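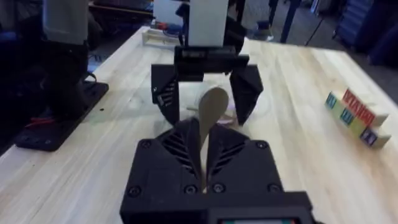

Spoon held upright between the fingers of a gripper, with a second gripper open behind it.

Filed under: Funded Projects > Television and Streaming

Cundon Television: streaming service and archive move
Interim progress report to the Wetari Fund
Prepared by Valdir Assunção, project lead
Reporting period: October to March

Status

The project is on schedule for the app and the archive, and behind schedule for live subtitles. Spending is within the agreed budget. One change to the plan is put to the Fund for approval under "Changes requested".

The grant covers the move of Cundon's factual and local sport output from a broadcast-only channel to a service that viewers can also watch on a phone, a tablet or a connected television. It pays for the app (working name Vitale), the transfer of 200 hours of archive material, and a viewer panel. It does not pay for new programmes. Where programme teams have changed the way they deliver material, their time has been charged to Cundon's own budget and is left out of the figures sent with this report.

App and player

The phone and tablet versions of Vitale went into closed testing in November and have been stable since the January update. The connected television version followed in February. It runs on the newer sets we tested and is slow on older ones, mainly when the viewer moves between the home page and a programme page. The delay comes from the size of the artwork files. Smaller artwork has been made for all current series and is being added to the archive titles as they are published.

Sign-in was the largest source of complaints in the first test round. Viewers were asked for a code on the television and had to type it on a second device, and the code expired too quickly. The expiry time has been lengthened and the code is now shown in larger type. Viewers can also watch without signing in, in which case the player does not remember where they stopped. We had planned to make sign-in compulsory for sport. That has been dropped for this phase.

The player now carries chapter marks for local sport. The match editor adds them during the first edit, using a fixed list: start, goals or scores, half-time, end. Early files used free text and the labels differed from one editor to the next, so those matches have been marked again with the fixed list. Marks are stored in a separate file beside the video and can be corrected without a new encode.

Search works on programme title, series title and place name. It does not yet cover the names of people. The archive records hold names in several different forms, and a clean-up has to come before they are indexed. The work has been scoped and is included in the plan for the next period.

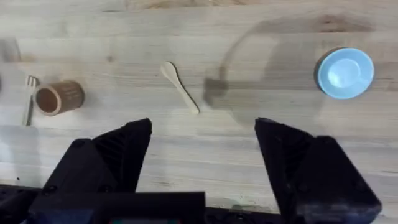 Scheduling data is the other part of the app that depends on other systems. The channel's schedule is held in Silel, the playout system, and was never meant to be read by anything outside the building. A link now copies the schedule to Vitale overnight and again at midday. Late changes made after midday do not reach the app until the next copy. For most of the output this does no harm. For live sport it means that a match moved at short notice can be listed at the wrong time, and this happened in December and again in February. In both cases the listing was corrected by hand. A permanent fix requires Silel to send a message whenever the schedule is changed, and the supplier has given us a specification for this. We expect to test it in May.

Archive transfer

The target is 200 hours of programmes, checked and published by the end of the grant. Transfer from tape is complete for the local history and farming series. The sport tapes are in progress. Checking runs behind transfer, as planned, and the gap has not widened during the period.

Tape condition is better than the survey suggested for the later stock and worse for the earlier stock. Some of the earlier tapes shed material on the heads and had to be treated before a full pass could be made. Treated tapes are played once only, at the full capture setting, and are then returned to the cold store with a note on the box. Where a tape shows dropouts in the same place on repeated capture, the best version is kept and the fault is logged against the timecode. We have not used repair software to invent missing picture, and the published record states where a fault remains.

Sound has needed more work than picture. A number of programmes were recorded with commentary on one track and natural sound on the other, with no finished mix. These have been mixed again to a common loudness so that a viewer moving from an archive programme to a current one does not have to reach for the remote control. The original tracks are kept with the master.

Rights clearance is the slowest stage. Two members of staff work on it, both part-time. Contracts for the older series do not mention streaming at all, and each contributor or estate has to be contacted. Replies have mostly been positive. Music is more difficult. Where a track cannot be cleared it is replaced with library music, provided that no speech is lost; where speech would be lost the programme is held back. Held programmes do not count towards the target.

Picture quality
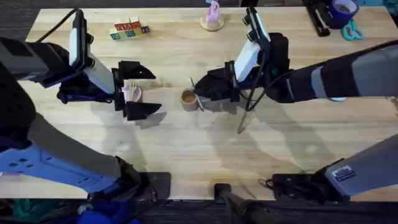 Encoding settings were reviewed in January after panel members reported soft pictures on slower connections. The service offers several quality levels and the player moves between them according to the speed of the line. The lower levels had been set with fast sport in mind and gave too little data to fine, still detail. A butcher-block tabletop is a fair example of the problem. Its surface is pale, the strips of grain run long and parallel from left to right, and the difference in tone between one strip and the next is small, so a low data rate tends to flatten it into plain bands. The dark carpet in the corner is exposed to the opposite fault, in which shadow areas break up into blocks. Studio and demonstration programmes contain a great deal of both kinds of surface.

The revised settings use separate profiles for sport and for studio material. The sport profile keeps the higher frame rate at every level except the lowest. The studio profile halves the frame rate at the lower levels and puts the saved data into detail. Outside broadcasts that mix the two, such as agricultural shows, use the sport profile. Profiles are assigned by series in the delivery form, and an editor can override the setting for a single programme. Storage has risen slightly as a result and remains within the hosting contract.

We also looked at a newer compression format. It gives a better picture at the same data rate, and too many of the older televisions on the panel could not play it. It will be looked at again when the connected television figures are next reviewed.

Subtitles

All archive programmes are published with subtitles. A first version is made by speech recognition and is then corrected by a person. Accuracy before correction is good for studio speech and poor for touchline interviews, strong wind and overlapping voices. Place names were a frequent error until a local word list was loaded, and the list is now maintained by the news desk.

Live subtitles are behind schedule. The planned date was February. The subtitle feed reaches the broadcast channel correctly, but on Vitale it arrives ahead of the picture by an amount that varies with the device. A fixed delay corrected one group of devices and made another worse. The developer is now writing the time of the picture into the subtitle data, which allows the player to line them up itself. This has worked on the bench for phones and tablets. The television version has not been tested. The revised date is June.

Viewer panel

The panel was recruited in the autumn and stands at 200 households. It covers town and rural addresses and includes homes with slow lines. Households fill in a short form each month and agree to the collection of basic playback data: start time, stops, quality level and device type. No record is kept of viewing by named individuals.

The main findings so far concern how the service is used. Local sport is watched mostly on phones and mostly in short visits, with chapter marks used to reach the scores. Archive programmes are watched mostly on televisions in the evening and are more often watched to the end. Viewing of the broadcast channel among panel homes has held steady. The period is too short to say whether the app takes viewers from the channel or adds to them, and the question will be addressed in the final report using a full year of data.

Changes requested

Approval is sought to move the unspent part of the marketing line to rights clearance. The sum is set out in the budget sheet. It would allow the two clearance posts to be made full-time until the end of the grant. Marketing has cost less than planned because Vitale is being trailed on the channel itself at no charge to the project. Without the move, the archive target can still be met by choosing easier titles, at the expense of the older sport series named in the original application.

Risks

The Silel link depends on a supplier release that is outside our control. If it slips, hand correction of live listings will continue and a duty editor will be rostered for match days.

Loss of the tape engineer would stop the sport transfers. A second member of staff has begun training on the machines and can run untreated tapes alone. Treated tapes still need the engineer to be present.

Work planned for the next period

Complete the sport tape transfers. Clean and index the names of people in the archive records. Test schedule messages from Silel. Test the timed subtitle data on connected televisions and release it to the panel first. Publish the remaining farming programmes as clearances come in.

The budget sheet, fault log and panel tables are supplied separately. Questions on the figures should go to Valdir Assunção at Cundon.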